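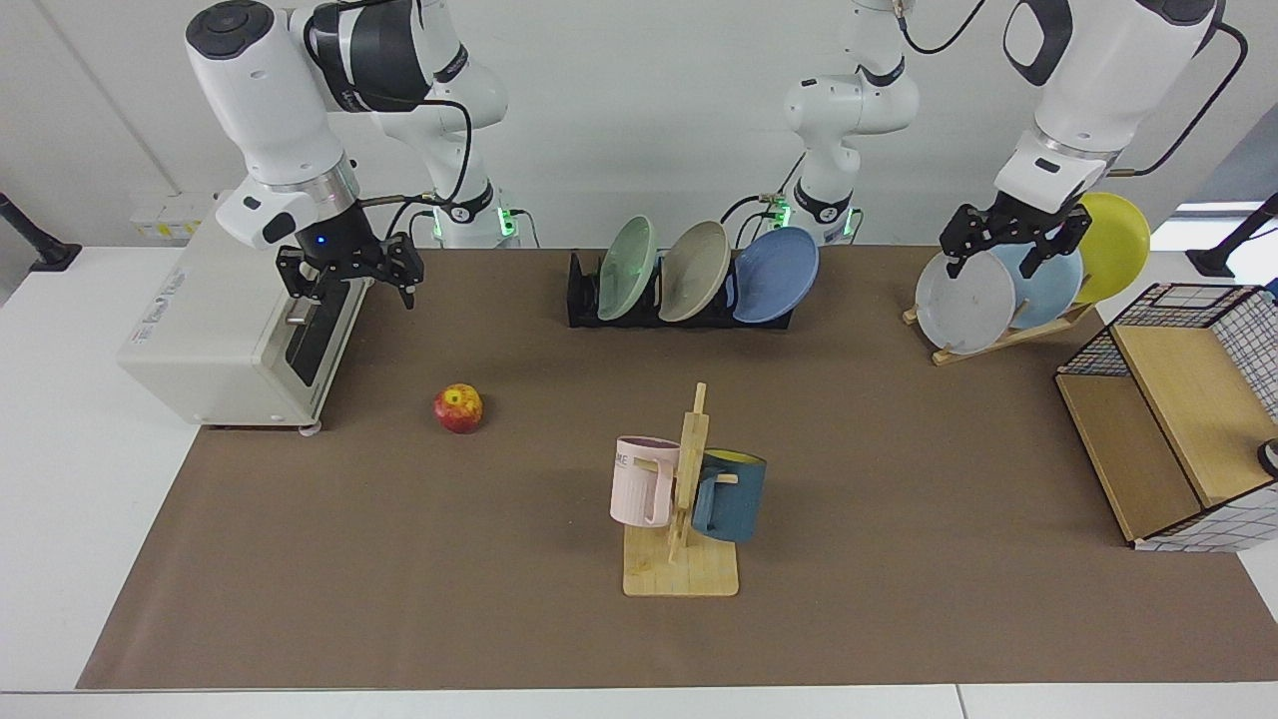
A two-arm tabletop cell at Sonau, with the left gripper closed on the rim of a plate in the wooden stand.

Sonau Publishes Revised Working Practice for Two-Arm Tabletop Cells

Document covers gripper state, item placement, stop conditions and record keeping; comment period open through June

STURKERCOMBE – Sonau has released the second edition of its working practice for two-arm robot cells that handle household goods. The document sets out how a bench is to be laid out, how the arms are to be brought to a known state before a task begins, when a run must be stopped, and what has to be written down afterward. It applies to fixed cells in which two arms share one work surface and handle items such as plates, mugs, small appliances and produce.

The revision was prepared with Van Acker, which builds benches and fixtures, and Jisport, which runs handling trials under contract. The text is 80 pages long, including annexes. It replaces the first edition in full. Sites that follow the first edition may continue to do so until their next internal review.

The working practice is voluntary. It does not replace a risk assessment, the instructions of the robot maker, or any law or standard that applies where the cell is installed. Where the practice and the maker's instructions differ, the stricter of the two is to be followed.

Basis for the revision

Sonau reviewed 1,719 run records submitted by sites using the first edition. Of these, 300 contained a stop that the operator could not assign to any of the listed causes. Most of the unassigned stops were short and caused no damage. The review found that the list of causes was too coarse, and that many records did not state what the idle arm was doing when the other arm stopped.

"The first edition was written as if each arm had the bench to itself," said Els De Smet, who edited both editions. "Operators recorded the arm that was moving and left the other one out. We could not tell from the record whether the second gripper was holding something, and that decides how you restart."

Main changes

Section 4, Bench layout. Items are now divided into held items and free items. A held item stands in or hangs from a fixture, for example a plate in a rack or a mug on a peg. A free item rests directly on the mat, for example a piece of fruit. The layout sheet must list both. Fixtures that can be lifted by one gripper are to be marked as movable, even when the task does not call for them to be moved. An item that sits partly off the mat is allowed, but the sheet must say so and the item must pass the push check in Annex B.

Section 5, Gripper state. Each gripper is to be recorded as open, closed empty, or closed on an item. "Closed" alone is no longer accepted as an entry. When one gripper is closed on an item that is still in its fixture, the item counts as shared between the arm and the fixture until it has cleared the fixture completely. The other arm may not enter the clearance zone of a shared item.

Section 6, Rim and edge grips. This section is new. A grip on the rim of a plate, bowl or mug is allowed only if the grip force has been set for that item or for a more fragile one. Plates that overlap or stand behind one another are to be removed starting with the one that has a free face. If the task calls for a different order, the site must run the order at reduced speed first and keep the record.

Section 7, Stop conditions. Causes are now coded separately for each arm. The section adds codes for contact between a gripper and a neighboring item, movement of a fixture, and cable drag. After a stop, the arm that is holding an item is released first, under manual control, with the other arm held still. Automatic restart is not permitted while either gripper is closed on an item.

Section 8, Cables. Cables that run along the outside of an arm are to be checked through the full range of the task, not only at the home position. Slack must be measured with the arm at its farthest reach over the mat. Cables that loop behind fixtures are to be noted on the layout sheet.

Section 9, Status lights. Status lights on an arm or gripper may be used as a quick check before a person reaches over the bench. They may not be used as the only check. The controller state must be read and recorded as well. The section does not assign meanings to colors, which differ by maker; each site is to post the meanings that apply to its own equipment within sight of the operator.

Appliances on the bench

The first edition did not mention appliances. Under Annex D, a toaster oven or similar unit used as a handling target must be disconnected from power unless the task requires it to run. Doors are to be opened by the handle only, and the unit must be tested for tipping with the door fully open. Glass doors are treated as fragile items for the purpose of setting force limits.

Willy De Graaf, who led the fixture work at Van Acker, said the annex was the most debated part of the text. "A toaster oven is light, and it slides before the door opens if the pull is too low or too fast. We wanted a test that a site can do with a hand scale and a tape measure. The limits in Annex D can be checked that way."

Trial use

Jisport applied the draft at its own cells before publication. Changes made as a result include a shorter layout sheet, a single page for stop codes, and the removal of a rule that required all fixtures to be clamped. Teun Van Loon, trials lead at Jisport, said that clamping had hidden faults in the arm paths.

"With a clamped rack, a gripper can brush it on every run and the rack stays put," Van Loon said. "With an unclamped rack, you see that it has moved and you log it. The new text asks sites to state which of the two they are using."

Comments and training

Comments on the second edition will be accepted through the end of June. They should refer to a section and paragraph number and, where possible, include the run record on which the comment is based. Item names may be removed from records before submission. Grip states and stop codes must be left in.

A briefing for site operators will be held on a Tuesday at the Sturkercombe office. It will cover Sections 5 through 7 and the new record forms. Sites that want a place should write to Carys Samuel in the standards office at Sonau, who also handles requests for printed copies.

About Sonau

Sonau writes working practices and record forms for small robot cells and reviews run records submitted by the sites that use them.

Media contact: Carys Samuel, Standards Office, Sonau, Sturkercombe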